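The Button Tin, and Other Things I Can't Part With

My mother's button tin has been on the kitchen windowsill for most of this summer, because I keep meaning to sort it and then I keep making a cup of tea instead. It was a biscuit tin once, shortbread I think, though the picture on the lid has worn away to a sort of tartan smudge. I brought it home in October when we cleared her flat, wrapped in a tea towel, and I remember holding it on my lap all the way down the motorway as if it were a cat.

I should say that I'm not a natural clearer-out. My husband Imre can fill a bag for the charity shop while the kettle boils, and he has never once gone back to look for something he gave away. I've gone back twice. The second time I paid 2 pounds for my own jug, and the lady on the till was very nice about it.

The trouble with my mother's flat was that nothing in it was worth much and all of it was worth something to me. She kept string. She kept the good envelopes, slit neatly down the side so the insides could be used for shopping lists. There was a drawer with 77 candle stubs in it (my sister Ildikó counted them out on the carpet, laughing so much she had to start again), and right at the back a receipt from a shop called Szilágyi for one winter coat, dark green, which I remember perfectly well. I used to stand inside it with her at the bus stop, both of us buttoned in, my face somewhere around her waist.

One of the buttons from that coat is in the tin. I found it the first evening and haven't been able to find it again, and that may be half the reason I don't get on with the sorting.

Our neighbour Zofia came round last week with some runner beans and found me at the table with the lid off. She picked out a big brown leather one, the kind you get on a man's cardigan, and told me a long story about her father, who had a cardigan with buttons just like it and would never let anybody wash it. They had to wait until he was in hospital with his hip. When he came out he put it on, sniffed the sleeve and didn't speak to any of them until supper! We had a second pot and the beans sat in the sink until it was nearly dark.

I do think that's what these things are for, if they're for anything. I can't get my mother back by looking at a candle stub, I know that. But someone comes in and picks a thing up, and off you go, and you've spent an hour with people who aren't there any more and you feel better for it.

Ildikó takes a different view. She took one box, a small one, and says that if she hasn't opened it in a year she'll let it go without looking. I asked what was in it and she couldn't tell me, or wouldn't. She's always been braver than me about goodbyes. When we were girls and the Lundholm cousins came to stay, I'd be crying in the hall on the last morning while she'd already be upstairs stripping the beds.
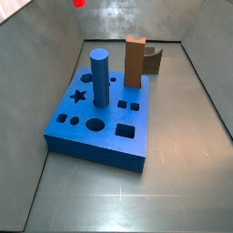 The children's things are the hardest, of course. I don't mean the school reports and the christening shawl, which everyone agrees you may keep. I mean the ordinary stuff that got chewed and dropped and trodden on in the dark. I gave a good deal of it to Nikis, the little nursery behind the church, and I'm glad I did, and I still walk past on the other side of the road some mornings so that I won't be tempted to peer through the window. My younger one is over six foot now and has opinions about mortgages.

Anyway, I've made myself a rule. I'm allowed one shelf in the spare room, the long one over the radiator, and whatever fits on it stays with no questions asked, not even from Imre. He has measured it, naturally. So far it has the jug, the slit envelopes, a bundle of letters from my aunt and a china dog with a glued ear that neither of us can remember buying.

The button tin isn't going up there just yet. I've bought a pack of those tiny see-through bags, 50 for next to nothing, and I thought I might do the reds first, then the shirt buttons, which are dull and won't hold me up. If I come across the green coat one I'm going to sew it inside the pocket of my own winter coat, where I can get my thumb on it while I'm waiting for the bus.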